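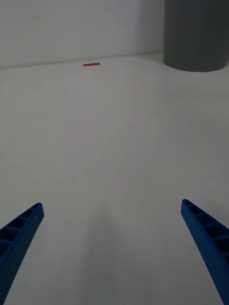
Melto Parnlow airspace logger, firmware 6

The Parnlow is a receiver that picks up the remote ID signals drones are required to broadcast and writes them to a card. Melto sells it to parish councils and small airfields that want a record of flights to set against complaints. Ours cost £488 with the mast bracket and has been on a roof in Becerra since September.

Over that period it logged 2,052 broadcasts, which the software grouped into 102 flights. Grouping is mostly sound, though a drone that lands to change its battery is entered twice. Range was roughly a kilometre in clear air and much less behind the church. Height is given above the take-off point – check this before comparing an entry with a legal limit.

The log stores the operator's position as well as the aircraft's. This is personal data in most readings, and the default is to keep it for ever. The retention setting is three menus down and resets after an update.

The Clakeck receiver costs more and deletes old records by default, but exports only to its own format. The Parnlow writes plain CSV.

Drones that broadcast nothing are not detected by either unit. A council expecting to catch careless flyers should allow for that before buying.

Reviewed 24th June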